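Phone Price Notes: README

Hi, and thanks for downloading this! I'm Retamal, and this is my little collection of launch prices for budget phones. I started it in June on a whim, after getting tired of reading three articles about the same handset and finding three different prices. The version you have is from December 2018.

What you get

One big table, saved as a plain CSV file called phones.csv, with 3000 rows. Each row is one price for one phone on one day in one store. So the same phone shows up many times, and that's on purpose — I wanted to see how fast the prices drop after launch (fast, in most cases!). There are 73 different models in there, all of them sold as entry-level or budget phones when they came out.

The columns are:

model: the name as the store wrote it, with the spelling cleaned up a bit
maker: the company on the box
store: either Prarkari or Patis, the two shops I follow
day: the day I saved the price
price: in dollars, tax not included
memory: storage in gigabytes
network: 3G or 4G, and blank if the store page didn't say
in_stock: yes or no

A word on the memory column. Stores love to list two versions of a phone on one page and then show only the lower price. If I couldn't tell which version the price was for, I put the smaller one. You may disagree with that, and you're welcome to change it in your own copy. 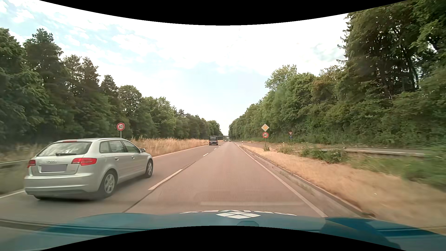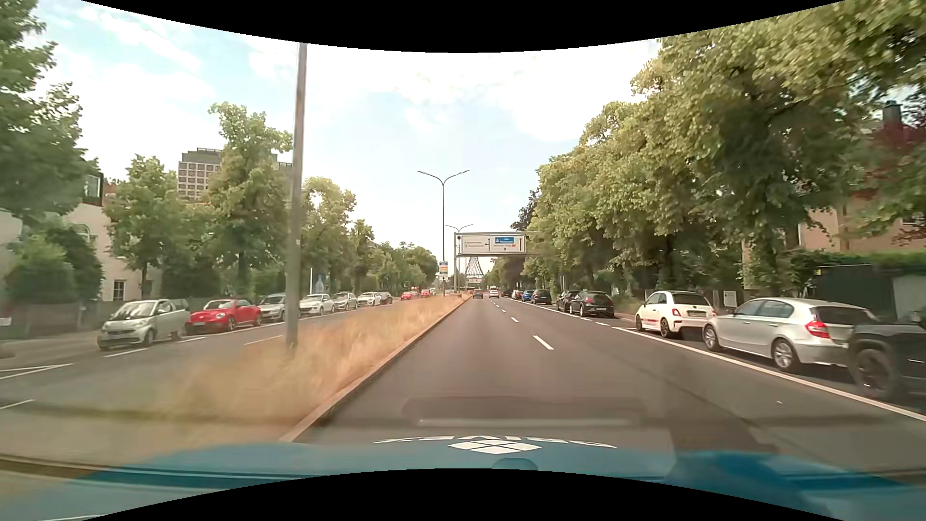
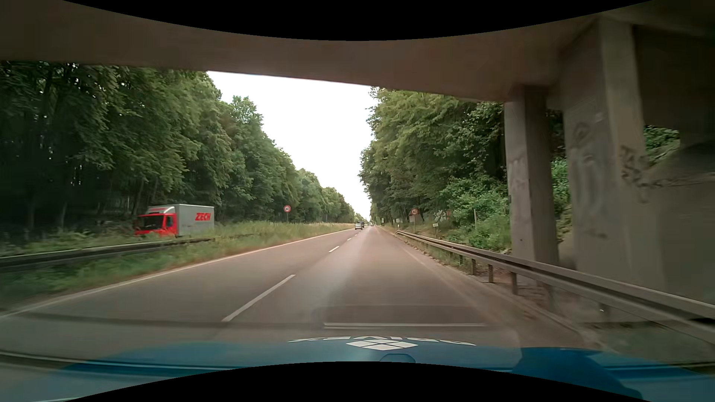
Things that are a bit messy

The first 1000 rows were typed in by hand, before I wrote the script, so expect a typo here and there. I've been through them twice and I still keep finding a stray comma. If you load the file and the price column comes in as text, that's probably why.

Patis changed its site over the summer and now rounds everything to the nearest dollar. Prarkari still shows cents. Please don't read anything into a one-dollar gap between the two!

Refurbished phones are left out. So are carrier deals, as you can't really compare a phone on a contract to one you buy outright (I tried for a while, and it made a mess of the whole table).

How to use it

Any spreadsheet program will open it. I use a small tool of mine called Gadar to draw the charts, and it's in the same folder, along with 4 sample charts so you can check that yours come out the same. Run it with the name of the CSV file and wait a few seconds. It's slow and I know it's slow — I'll get to it.

License

Do what you like with the table. If you publish something with it, I'd love a mention and a link, and please keep the store names in so people can see where the numbers come from.

Still to do

Add battery size. Add screen size. Fix the blanks in the network column, mostly for the older models. Maybe a third store, if I can find one that leaves its old pages up.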